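Maintenance and Setup of a Paired Hand-Held Gripper Cell for Cloth Handling

Student project report, Pendamstead Institute, Mechatronics Stream
Submitted 19th April

1. Purpose

The Comora cell is used by students in the mechatronics stream to record the handling of soft goods. It consists of two hand-held grippers, each carrying a printed marker cube, together with a recording computer and the Vitham software that estimates the position of each gripper from its cube. The cell was returned to service in September after a period in storage. This report sets out how it was prepared, what was found to be out of adjustment, and the upkeep schedule adopted for the remainder of the project.

The scope is limited to the grippers, the cubes and their power supply. The training of the arm that will eventually use the recordings is covered in a separate report.

2. Condition on Return to Service

Both grippers powered up normally. The left unit closed evenly. The right unit showed play at the root of one finger, so that the tips met slightly out of line and thin fabric slipped when pulled sideways. The finger was removed, the pivot cleaned, and the retaining screw replaced with one of the correct length. The original had been substituted at some earlier date with a shorter screw that engaged only part of the thread.

The logbook kept with the cell recorded 2,081 closures on the right unit before storage. The supplier's sheet for the finger pads calls for inspection every 1,000 closures, and no inspection had been entered. The pads on both units were therefore replaced as a precaution, and the count was restarted at zero.

3. Marker Cubes

Each cube is fixed to its gripper by a bracket and must not move relative to the fingers. A loose bracket is difficult to detect by eye, as the software continues to report a position, but the reported position drifts from the true one. The brackets were tightened in a cross pattern and a paint line was drawn across each screw head so that later movement could be noticed.

Two of the printed faces had begun to lift at the corners. These were reprinted on matte stock and bonded flat. The earlier prints had a slight sheen which caused detections to drop out beneath the ceiling lights. The patterns were then registered again in Vitham, as each face has its own code and a face applied in the wrong orientation will produce a sudden jump in the recorded path.

4. Functional Check with Cloth

Following adjustment, the grippers were checked on a blue cloth, which was chosen because its colour separates clearly from the dark working surface. The operator stands at the edge of the surface with one gripper in each hand and brings the fingers down on the fabric.

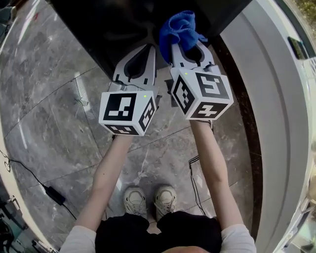
Yen questioned whether a crumpled cloth was a fair test, and held that a flat one should come first, so that any slip could be put down to the pads and not to the way the folds happened to lie. "You would be measuring the heap as much as the gripper," was the remark entered in the review notes.

The point was accepted, and the procedure was amended. The check now begins with eight pulls on a single flat layer, and only then moves to gathered fabric. A unit that fails on the flat layer is returned to the bench. On the amended check both units held the flat layer on every pull. On gathered fabric the right unit released early once, and the closing force was raised by one step in the settings file.

5. Power and Cabling

The grippers' indicator lights are to be confirmed green before any session. Power adapters and cables that lie on the floor are to be kept clear of the operator's feet, and any slack is to be taken up on the side away from the working surface. One adapter was found to have a cracked strain relief and was withdrawn.

6. Upkeep Schedule

Before each session: check indicator lights, paint lines and cube faces. Wipe the pads with a dry cloth.

Every 200 closures: repeat the flat-layer check and enter the result in the logbook.

Every 1,000 closures: remove and inspect the pads, clean both pivots, and register the cubes again in Vitham.

7. Outstanding Items

The closing force on the right unit remains one step higher than on the left. This is acceptable for recording but should be explained before the data are used. A spare set of brackets has been requested. The logbook has been moved from the storage cupboard to the cell itself, and entries are to be made at the end of every session by the operator.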